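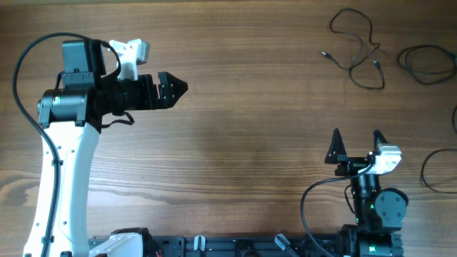

Kamran Jafarzadeh wrote in to ask whether the Custo can clear a bench of cables yet, or whether he would still be doing it himself in March. He would still be doing part of it.

The Custo is a two-arm bench unit from Sistdale. Both arms mount on one slotted rail, and each carries a two-finger gripper. It is sold for light tidying and sorting at a table.

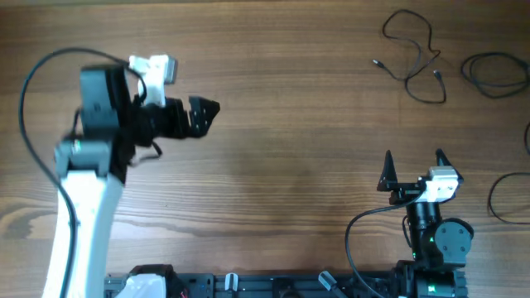
Custo, both arms on the common rail. Loose cables at upper right.

Rigid parts are the easy case. Cable is harder — it changes shape when touched, and a plug can drag a whole loop with it. In our bench log of 1,000 cable pickups, the Custo completed 451 without help. Coiling and tying are not supported in the current release.
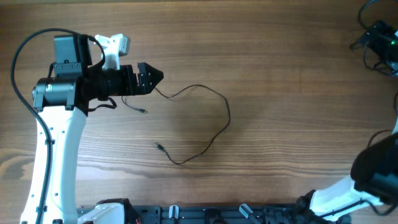 For shop use we suggest single cables, spread out, with a person checking the bin every 200 cycles. Finger pads are rated for 3,000 cycles and are sold in pairs. Household use is not covered by the warranty.

Setup questions go to Roya Ghasemi at the Sistdale parts desk.

Related items
Custo finger pads, pair
Dehghan rail clamp
Lolisetti cable tray, shallow
Custo spare wrist cable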